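Vistlow Tasting Notes, version 6
A data card for people who read back labels 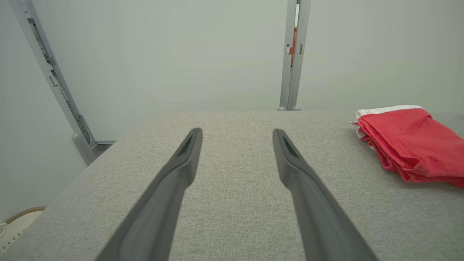
What is in the dataset?
433 tasting notes on white and orange wines, each with the producer's region, the grape, the vintage and the words a taster reached for at the time.

Where the notes come from
Every bottle was bought at retail in Grordale or Meren. Tasters worked blind, wrote by hand and were allowed 300 characters per wine, a limit brought in after someone spent a full page on one Riesling and never got around to the finish.

Fields
id: bottle number
region: as printed on the label
grape: main variety, or "blend" when the label goes coy
vintage: four digits, or NV
nose, palate, finish: free text
score: 1 to 6, whole numbers only. Requests for half points have been read.

Known problems
"Minerally" appears far too often and means at least four different things.
The notes from Meren are longer and grumpier. The heating was off for most of November.
Corked bottles stay in, with the score left blank. Please don't fill these with the average. A corked wine is not an average wine.
"Eze" in the grape column is the name of a house blend. We have left it as the label had it.

Suggested uses
Word counts, flavor vocabularies, teaching a classifier to tell peach from apricot. Picking a wine for dinner is possible, but the scores reflect the tasters and the tasters like acid.

Changes
December 4, 2022: merged duplicate bottles, fixed the spelling of Gewürztraminer in every way it had been misspelled.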